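Orkent's move to Merngate: your questions answered

Last updated 26 Aug 2021

Why is Orkent leaving Flollham?
We ran out of floor. The forge shop has been extended twice since we took it on, and the second extension now backs on to a canal. The bigger site at Merngate has road on three sides and no water on the fourth.

When does it happen?
The offices go first, in October. The presses follow one at a time, as they weigh what they weigh and the hauliers have opinions.

Will any jobs go?
No. We expect to add 12 in the machine shop and 3 in inspection. All 17 of our apprentices will transfer with their training agreements unchanged, including the ones who asked if they could have a new start date and a lie-in.

Is Orkent being bought by Baptiste?
No. Baptiste is our landlord at the new site. They own the building and we pay them for it, an arrangement both sides seem happy with so far.
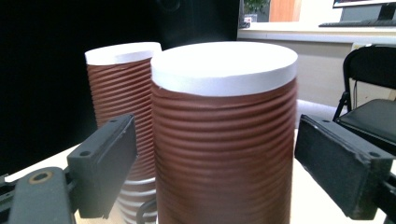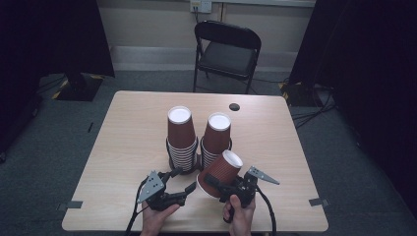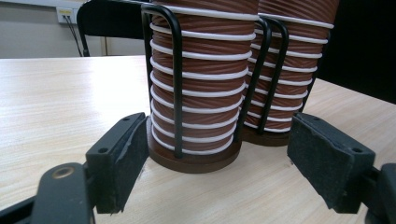

Stacks of brown paper cups on the table.

I have an order with you. Will it be late?
It shouldn't be. We have been building up stock of the common ring and bar sizes since spring. If your part is an odd one, and you know if it is, please ring the sales desk before sending a new drawing.

Will my certificates still be valid?
Anything issued from Flollham stays valid. New paperwork will carry the Merngate address, and we would be grateful if your goods-in department didn't reject it on sight.

Is there parking?
There are 20 visitor spaces. The one nearest the door is not reserved for the managing director, whatever he tells you.

What happens to the old works?
The lease ends and the keys go back. The drop hammer is for sale, buyer collects.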